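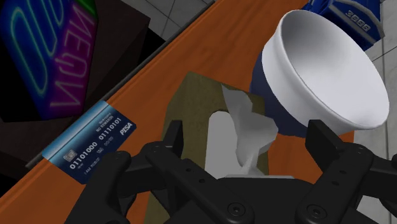 Ruwan Chowdhury wrote to us last September to ask why we bother practising in a made-up kitchen when there are perfectly good real ones down the road. Surely, he said, a robot that learns on a computer only learns about computers.

Fair question, and it's more or less the one our whole group was set up to answer, so let me start there.

I'm Nuria, and I look after the day-to-day running of Flurkora. We're a small research group in Wisthorpe, with a sister workshop over in Clirnton, and we work on one thing: how to tell whether a robot arm will cope with ordinary household objects before you let it loose on them. Tissues, cups, bowls, bank cards, that sort of stuff. None of it sounds hard until you ask a two-fingered gripper to pick it up!

What we do

Our method is called Halász, after the street where Abenezer had his first flat (he won the vote, I wanted something easier to type). We build a rendered tabletop, put things on it, and run the same control program that drives the real arm. Then we shuffle everything - the lighting, the table, the floor, the clutter in the background, where the camera sits - and run it again. After that we do a much smaller set of trials on the real bench and see whether the two agree.

The agreeing part is what we care about. A simulator can be lovely to look at and still tell you nothing useful. If program A beats program B on the screen, we want A to beat B on the bench too, and we're less fussed about whether the scores match to the last point.

How it's going

In our main study we ran 3,909 rendered trials and 1,000 on the bench, using 10 different control programs. Taking the programs two at a time, the simulator picked the same winner as the bench in 86 per cent of pairs. We were chuffed with that. The pairs it got wrong were mostly ones where the two programs were very close anyway, but not all of them, and soft things are still a weak spot. Paper that crumples is a pain to model and we haven't cracked it.

So to go back to Ruwan: yes, some of what a robot picks up on a computer stays there. We'd like to be able to say how much.

Who we are

Yeshi Woldemariam started the group and still writes more of the code than she admits to. Yufang Jin runs the bench in Clirnton and decides when a trial counts as a drop (she's strict). Abenezer Gebreyes builds the tabletops and everything on them. I do the planning, the funding forms and this page.

Visiting

We have an open afternoon at Wisthorpe on 24/10/2026. Come and have a go at setting up a tabletop yourself, and Yufang will be bringing the bench logs if you like that kind of thing - I do. There's no need to book, but if you're coming with a school group please drop me a line first so we can sort out enough chairs.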